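Gerstead Household Reuse Scheme
Progress report to the Butley Fund, second period

1. Summary

The scheme remains on schedule and within the agreed budget. Since the last report 3,184 items have been accepted at the Gerstead depot, against a target for the period of 3,000. Of these, 1,280 have been passed on to households referred by housing and advice services. The remainder are in stock, awaiting repair or listed for sale in the shop on Thomas Street.

2. Storage and sorting

Small household goods continue to make up the largest share of donations. Kitchenware and storage boxes are checked on arrival, matched with their lids and priced the same day where staffing allows. Items without a matching part are held until the end of the month and then sent for recycling.
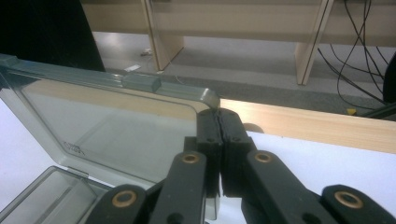
Clear plastic box lid.

The stock system supplied by Prureo came into use in January. Entry of older records took longer than planned, and 200 items have still to be added. Chiamaka Mohammed, Depot Manager, expects this work to be finished before the next report.

3. Opening hours

The depot now opens until 7 pm on Wednesday. Evening donations have been steady, and the change will be kept for the rest of the grant term. Complaints about parking have fallen following the agreement to use the neighbouring yard.

4. Spending

Van hire was £1,000 over the forecast owing to repairs to our own vehicle. The overspend has been met from shop income and no change to the grant is requested.

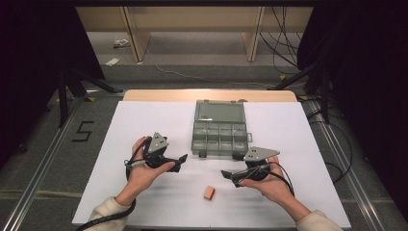 Can households collect goods without a referral?
At present a referral is needed for free items, but anyone may buy from the shop during normal opening hours.

5. Next period

Work will begin on a second collection point, subject to the lease being signed. A revised delivery plan will be sent to the Fund with the next claim.

Yaryna Melnychuk
Scheme Director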